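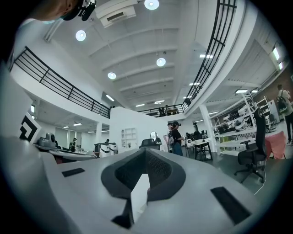
Okay, thread time, because I finally get to talk about the Braritdale building! I've been hoping for a place with an upstairs you can lean over ever since Kedance moved out of its old unit (low ceilings, one window, you know the kind). The new one is two stories tall and open through the middle, and the black railing on the right curves along with the upper walkway. I could look at that curve all day.

2/ My other favorite is the red brick behind the shelving. Please never paint it!

3/ Somebody asked about the ceiling. White, with big parallel beams running to the back - I love that it was left plain and didn't get covered in tiles.

4/ Rent question, because I got it a lot: no idea, sorry. I do know the Chaudhary building down the street has 1,532 square feet on one level, and it feels half as roomy to me.

5/ Next up is the old Nenetti warehouse in April. I hear there's a mezzanine there too - so excited! Send me your favorite railings in the meantime, I mean it.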